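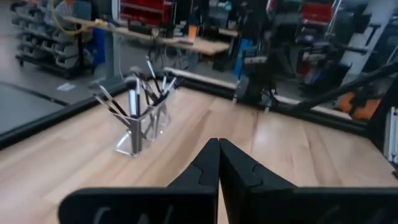

About Manen

Manen is a calibration and testing laboratory for weighing equipment. We serve bakeries, pharmacies, feed mills and parcel depots, and we carry out work both at our own premises and at customer sites.

The company started as the service department of Van Acker, a dealer in shop scales. When the dealer stopped selling equipment, the department continued under its present name. Tineke Goossens, then the senior technician, became technical manager and still signs the certificates.

Scope of work

Bench and counter scales are calibrated in the laboratory. Floor scales and hopper scales are calibrated where they are installed, with reference weights brought in by van. Each certificate states the error of indication at every test load, the measurement uncertainty, and the air temperature and humidity during the test. Eccentricity and repeatability are reported on separate lines.

We do not sell scales. Repairs are limited to load cells, leveling feet, displays and power supplies. Instruments that fail after repair are returned with a written report and no certificate.
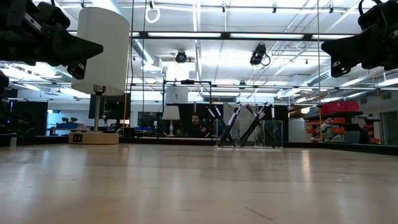

Reference weights are checked against our primary set every November. During this period the laboratory accepts no incoming instruments, and customers with fixed audit dates should book in advance.

Staff and customers

Manen employs 31 people, most of them field technicians. We hold 86 service contracts. The largest are with Grovivell, a producer of animal feed, and Zomico, which operates parcel sorting depots. Contract customers receive a reminder 70 days before a certificate reaches its review date.

Deliveries

Instruments can be handed in at the side entrance until 4:30 p.m. Please remove loose pans and pack them separately. Single packages over 80 pounds need a pallet.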